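Search this site
Go
Search

Gilchrist shared workshop — arm build, progress report no. 2
November
By Joni Rissanen

To: Lempi Turunen, Wolham small grants

Lempi, short one this time, writing it between print jobs. Sorry for the state of it.

Where we are. Arm is standing. All joints move under power, shoulder still sags a bit when the arm is stretched right out. Trí rewound the cable run through the elbow and the random dropouts have stopped, three evenings without one so far. Base plate bolted to the big bench, had to redo the holes, my fault, measured from the wrong side.

Money. Of the 2000 we've spent 700 so far. Mostly motors and the Zurix driver boards. Another 500 is promised to Dirinow for the machined shoulder bracket, not invoiced yet. Receipts are in the folder, the one for the bearings is missing and I've asked for a copy.

Simulation side. Joonas has the kitchen counter model running with the wrist view — fingers open, stone top, nothing on the counter yet. The stone pattern was a pain to get looking right close up and it still goes a bit soft further away. Good enough to start on. Objects go in next, then grasp tests.

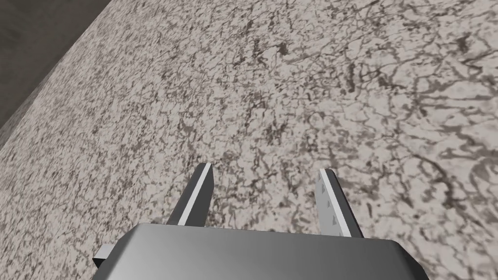 Will the arm be ready for the open evening?
Moving, for certain, and picking up blocks if the shoulder bracket comes in time. Without the bracket we keep the loads light and stick to slow moves close to the base.

Problems. The printed finger mounts crack at the screw holes. Tried thicker walls, better but not fixed. Tyyne thinks it's the print direction and she is probly right, new set going on tonight lying flat. Also the emergency stop was wired so it cut the motors but left the driver boards live. Fixed now, labelled, and everyone who uses the bench has been shown it.

Calibration is slow. 18 minutes per run and you can't do anything else with the arm meanwhile. Trí has a shorter routine half written. Don't want to promise a date on that.

Next up:
— shoulder bracket in, sag measured again
— finger mounts reprinted and load tested
— objects into the counter model, first grasps in sim
— same grasps on the real arm, slow
— wiring diagram redrawn, the curent one is three versions old

What we need from you: a yes or no on moving the leftover travel money into spare motors. One of ours runs hot and I'd like a second on the shelf before we start long tests.

Joni

3 comments

Tyyne Lahtinen
Flat set came off the bed fine. Leave them overnight before you put screws in please!!

Lempi Turunen
Thanks Joni. Yes to the spare motors, send me the price first. And do find that bearing receipt.

Joonas Koivisto
Blocks and a mug going into the model next. Can someone measure the real mug, handle included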